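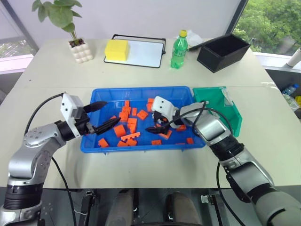 Balogun: Original Motion Picture Soundtrack
Avov Records
Limited edition vinyl LP, 200 numbered copies

Avov Records presents the first release on any format of the score to Balogun, the 1978 river drama that ran for one week in theaters and then went mostly to late-night television. The music was recorded in two evening sessions with a small orchestra of strings, woodwinds, two trumpets, harp and a large percussion section. No album was issued at the time. A single with the main theme was announced in the trade press but we have never found a copy, and we would like to hear from anyone who has one.

The film follows a ferry pilot who comes home after a long absence and finds the crossing closed. There is little dialogue in the first half hour, and the score carries most of it. The main theme is heard first on solo alto flute over low strings, then passes to the trumpets when the ferry is put back on the water. A second theme, for the pilot's sister, is scored for harp and clarinet and never gets a full statement in the finished picture. The complete version was recorded and is on this album as "The House on the Landing."

Side B is taken up largely by the storm sequence. In the film it was cut down and mixed under wind and engine noise. The full cue runs just under 7 minutes and is presented without edits.

Sound and source

The album was mastered from the quarter-inch stereo session reels. One reel had dropouts in the left channel during "Night Crossing," and for 4 bars of that cue we used the mono music stem from the film mix. Listeners with headphones will notice the image narrow for a moment. Tape hiss has been left alone except between cues. The source cue and the end titles were recorded on a separate evening with the microphones set closer, so the sound on those two is drier.

Track list

Side A
Main Title
The Landing
Return by Water
The House on the Landing
Market Day (source music)

Side B
Night Crossing
The Storm
Morning, Far Bank
End Titles

All 9 tracks are also included as a download in WAV and MP3. The download code is printed on a card inside the sleeve. Codes do not expire.

Packaging

Single 12-inch LP, black vinyl, 33 rpm
Heavy card sleeve with matte finish
Printed inner sleeve with notes on the film and the sessions
Numbered on the back cover, lower right
Poly-lined paper inner for the disc

The front cover uses the original poster painting, scanned from a folded one-sheet. We kept the fold lines. The lettering was redrawn, as the only clean copy of the title logo was too small to enlarge.

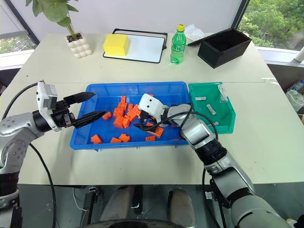

Ordering and shipping

Orders opened in August and the first batch has gone out. The remaining copies ship beginning Monday, September 30, 2019. There is a limit of two copies per customer. Specific numbers cannot be requested.

Records are packed in stiff mailers with the disc outside the printed sleeve to prevent seam splits. If you would prefer that the disc be left inside, write "leave assembled" in the order comments. We can't replace a sleeve split in transit if that option was chosen.

Orders that include a preorder title are held until everything is in stock. To get the LP sooner, place two separate orders.

Damaged or faulty copies: write to us within 30 days of delivery with your order number and a photo of the damage. Light surface noise in the first few turns of a side is normal and is not treated as a fault. Once this pressing sells out we can offer a refund only.

Will there be a CD?

A CD is planned for next year in the Zikbridge series. It will have the same program as the LP plus three alternate takes that would not fit on the record: a slower main title, "Return by Water" without percussion, and a short unused cue for the pilot's arrival. The LP will not be repressed.

Also available

Gralero (CD)
Score to the 1981 mountain thriller, for strings, piano and electric organ. Previously issued as a short promotional album, now with the complete chase music. Jewel case, 12-page booklet. In stock.

Zikbridge Vol. 1: Music for Short Features (CD)
Titles and selected cues from six short films, all mono. Some tracks come from optical sources and have limited high end. Low stock.

Format: LP
Label: Avov Records
Genre: Soundtrack, orchestral score
Edition: 200 copies
Status: In stock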